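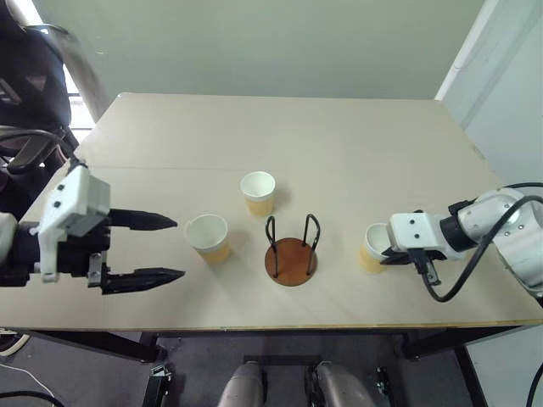

I've wanted a nose round the Tasari showroom in Noltover ever since they started advertising their two-armed table kit, so when the open day came up I was on the early bus with a flask and a list of questions. (Most of them were about money. Sorry, Tasari!)

They let visitors in three at a time, so you get a proper look. Our slot was the paper cup job: two arms facing each other over a plain beige table, and a little wire cup holder on a round wooden base in the middle. It's a simple task to explain and a surprisingly fiddly one to set up. The long black fingers look far too pointy for paper cups, if you ask me, but I like that both arms can get at the middle of the table, and I'd never have guessed how much I'd enjoy standing there watching.

The kit is two arms, the grippers, the software and a day of training at your place. You can rent it by the month or buy it outright, and Manninen handle the repairs either way. I asked what happens if a finger snaps and was told spares go out within 2 days, which sounds fine on paper, though I'd want that in the contract. There are 127 ready-made tasks in the library. I scrolled through a good chunk of them over coffee and plenty were near enough the same thing with a different box, so don't get too excited by the number.

My main grumble is the cables, which loop about all over the place. In our stockroom I'd have one hooked round my elbow by lunchtime! The Tuvolia kit I tried last year was tidier, but it only had the one arm and took me 40 minutes to get going.

I've put our name down for a trial month. The bus home was late and I'd finished the flask by then.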